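4. Recording your first set of examples

Right, so by now you've got both hand units charged and paired with the Brorine logger, and you're itching to start. Give me two more minutes first - I've lost whole afternoons by skipping this bit.

Clear glassy things are what I'd practise on once you're past the foam blocks. They're hard for the model to see, so every clean example you give it is worth having.

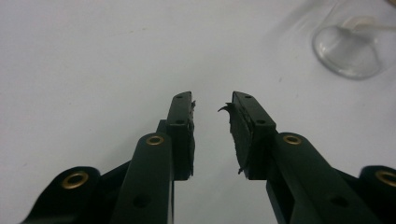
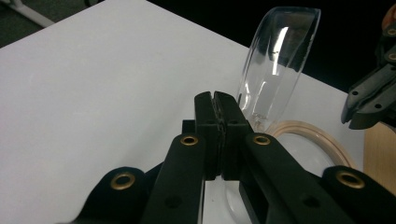
4.1 Before you record

1. Set out your objects on a plain light table. Move at least one of them between takes, or the system will learn the spot and ignore the object.

2. Check the finger pads. A bit of fraying is fine. If a flap has lifted, trim it or swap the pad (see section 7), and don't change pads halfway through a set.

3. Squeeze each trigger fully and let go. The opening reading in the Levamside window should drop to 0 and come back up smoothly. Mine sticks on cold mornings, and a few slow squeezes usually sort it out.

CAUTION: Keep your other hand's fingers away from the linkages while you do this. They pinch, and I've got the blood blister to prove it!

4.2 Recording

4. Hold the unit still over the table and press the side button once. Wait for the beep.

5. Reach, close, lift, place, open. Go at the speed you'd use to put away good glasses. Ildikó Bíró taught me to say the steps under my breath, and my timing got a lot more even.

6. If you're using both units, keep the idle one resting at the side of your workspace with its jaws shut. Waving it about gives the model all sorts of odd ideas.

7. Press the button again to stop. Anything longer than 20 seconds gets flagged for review, so break long jobs into pieces.

NOTE: Fumbled a grasp? If you recovered, keep the take and tag it "recovery". If you dropped the thing, bin it. Brian Ondieki and I disagree on this one (he keeps the drops too), so ask whoever's training your model.

4.3 How many is enough?

For one object and one task, I got a usable result from 245 takes. I did them over 9 sittings, because my wrist starts to wander after half an hour and the takes get sloppy.

8. At the end of each sitting, play back the first and last takes side by side. If the colours look different, redo the white balance before your next go.

9. Copy the folder to your Kerekes drive and only then clear the logger. Syncing is covered in section 5.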